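Print | E-mail

This site uses cookies to remember your settings. By continuing to browse you accept them.

clellero-rooms: README

Last edited Jul 2, 2019

Clellero is a two-armed robot that lives, for the most part, in our simulator. The metal version lives on a bench at Staritz, the shared workshop where we pay for a shelf and use three. This folder holds the simulated recordings we make before letting the metal version try anything, a habit we picked up in November at the cost of one elbow bracket and a good deal of someone else's varnish.

What's in it

There are 58 episodes, each with the robot's camera views, the joint positions and a text file of notes. The notes are of mixed quality. Some describe the attempt in detail and some say "hm". We kept both kinds.

Everything was driven by hand from a pair of secondhand joysticks. The left one drifts. If you see an arm creeping upward for no clear purpose, check the notes before crediting it with a plan.
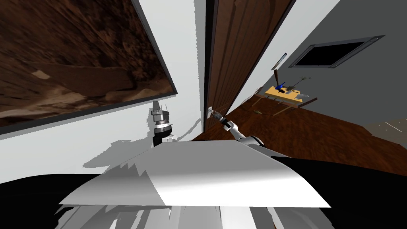 Door episodes are the ones people ask for, so they come first in the folder. The approach is slow on purpose: the operator brings the arm in over the last stretch in tiny steps, and the log gets long and dull right where you want it to be. With the right gripper nearly at the small silver handle, as it is here, a single step of joystick drift is enough to spoil the line-up. The views are also badly tilted. Our camera mount file has a rotation in it that we've corrected twice, in opposite directions, and any code you write should read the angle from the episode header and trust nothing else.

Building the scene

The rooms come from Kenico, our own scene kit, which started as a box of furniture models and has since grown walls. Materials are whatever we had. Wood grain is the same few textures turned different ways, and the wall art was chosen by whoever was at the keyboard that evening. It does no harm, apart from one thing. A picture with a lot of rock in it gives a feature tracker far more to hold on to than a plain wall does,

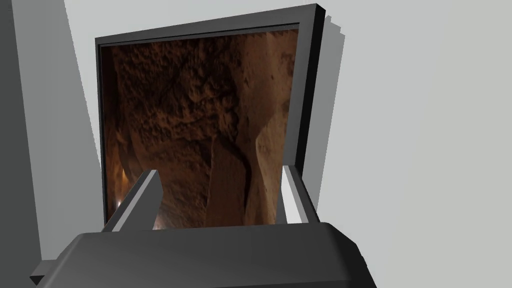 so a tracker tuned in these rooms will look brilliant until you take it somewhere with bare paint. We know this from taking it to Staritz, where the paint is very bare. If your method leans on visual features, mask the art and run it again before you write to tell us how good it is.

The gripper models are called Hubmann throughout the code. There was a plan to rename them – it's in the issue list, under the plan to fix the joystick.

Known problems

Collision shapes are simpler than the visible ones. A gripper can look clear of a thing and be touching it as far as the physics cares, and the other way round. Contact flags are in the logs; believe those over your eyes.

The clock skips in some 16 episodes. The frames are all there, but the timestamps jump by 100 ms in places. We resample on load and have stopped feeling bad about it.

Camera views weren't saved at exactly the same moment, so don't do stereo with them.
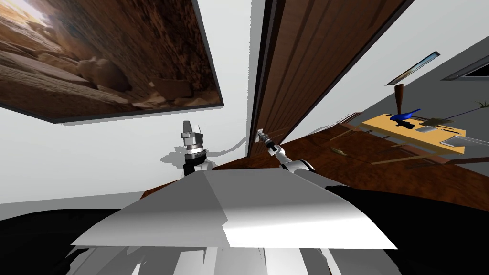 Can I run these recordings straight on a real arm?
Please don't. The joint limits in the simulator are wider than the ones on our bench, and nothing in the replay script will stop you. Clamp the commands first and keep a hand near the power switch.

Grasping episodes

These were recorded at low shadow quality because the workshop PC also runs the laser cutter's queue and the laser cutter has priority. We tried raising the setting once. The cutter members noticed.

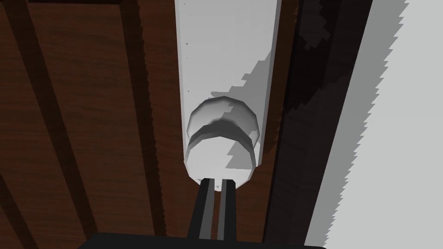
Gripper fingers at the end of the white object, low shadow setting.

If you train on these, train with the shadow augmentation switched on. Without it our own small network grew very fond of jagged edges and reached for them with real confidence. The switch is in config.txt, third line, spelled "shaddow". Fixing the spelling breaks the loader.

Using it

Unpack the folder, run check.py, and read what it prints. Warnings about missing notes are fine. Warnings about missing joints are worth a message to us. Share and change the data as you like, and say where it came from.

Print | E-mail

Sign up for our newsletter to hear about new releases.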